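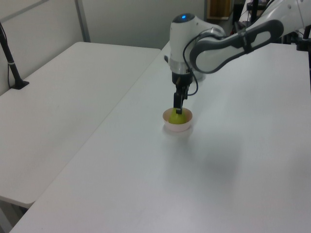 Pear in a small bowl on a white table.

Ripening winter pears at home

Most European pear varieties do not ripen well on the tree. Left there, they soften from the core outward, and the flesh near the centre goes brown and grainy while the skin still looks sound. They are picked mature but hard, chilled, and then finished at room temperature. This page covers the chilling and finishing steps for a household quantity of fruit. The times given are for Anjou, Bosc and Comice. Bartlett needs much less cold and is dealt with at the end.

What you need

-- Hard, unbruised pears with the stems on
-- A fridge with a crisper drawer
-- A fridge thermometer
-- Paper bags, and one ripe banana or apple
-- Shallow bowls, or a tray lined with a tea towel

Step 1. Sort

Remove any fruit with a broken skin, a soft spot or a missing stem. Use these first, cooked. One rotting pear will spoil the others in a closed drawer. Do not wash fruit that is going into storage.

Step 2. Chill

Set the crisper between -1 and 3 degrees Celsius and check it with the thermometer after a day. The dial on a fridge is not a reliable guide. Our old Jurness ran warm in the drawer and cold enough on the top shelf to freeze milk.

Place the pears in a single layer if there is room, otherwise two layers with newspaper between them. Leave the drawer vent open. Bosc and Comice need three to four weeks. Anjou needs 6 weeks or more. Shop-bought pears have usually been chilled already and can go straight to Step 3.

Keep them apart from onions, potatoes and cabbage. Pears take up odours, and the ethylene they give off will yellow leafy vegetables.

Step 3. Finish at room temperature

Take out only what will be eaten in the coming week. Stand each pear on its base with the stem up, in a bowl or on the tray, out of direct sun. A room at 18 to 21 degrees is suitable. Above 25 degrees the flesh may soften unevenly or not at all.

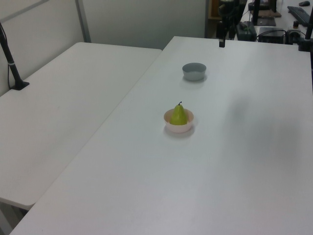
Allow four to seven days. To shorten this by a day or two, put the fruit in a paper bag with the banana and fold the top over once. Do not use plastic, which holds moisture against the skin.

Step 4. Test

Press gently with the thumb beside the stem. If the neck gives slightly, the pear is ready. Do not test at the widest part; by the time that area is soft, the core is past its best. Colour is a poor indicator. Anjou stays green when ripe, and Bosc is brown throughout.

Once ripe, a pear will hold in the fridge for three days.

Bartlett

Mature Bartletts will ripen with little or no chilling, and a few days in the fridge evens them up. They turn from green to yellow as they soften, so here colour can be used together with the neck test.

Notes

Leonardo Grasso wraps each Comice in plain tissue before chilling and has kept them into February. Unwrapped fruit from the same tree had shrivelled at the neck by then.

If pears stay hard and rubbery after ten days on the counter, they were either picked too early or stored too long. Poach them.

Tullio Martinelli
Last revised Wednesday, October 19, 2022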